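Rakow Notes Sync - README

Rakow is a small program for keeping text notes the same on your phone and your laptop. It does not need an account.

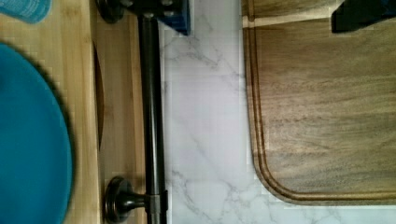

Version 2 of Rakow changes how attachments are stored. In version 1 every picture was copied in full to each device, and on older phones the memory became full very fast. Now the phone keeps a small preview and asks the laptop for the original when you open it. In the note list you see only the preview, so a teal plate on a bamboo board is still easy to recognise by its colour, but the fine grain of the wood you will see only in the original.

Before you start

Both devices must be on the same home network. Rakow listens on port 3876. If another program uses this port already, change the number in the settings file on both sides - they must match.

Known problems

Phones with the Brollach launcher stop the sync when the screen is locked. Please turn off battery saving for Rakow.
Folder names with an apostrophe are skipped. See issue 569.
After 3 failed tries the program waits until you press Sync again.

Licence

The code is free to use and to change. The icons come from the Prirnetti set and have their own licence, in the folder icons.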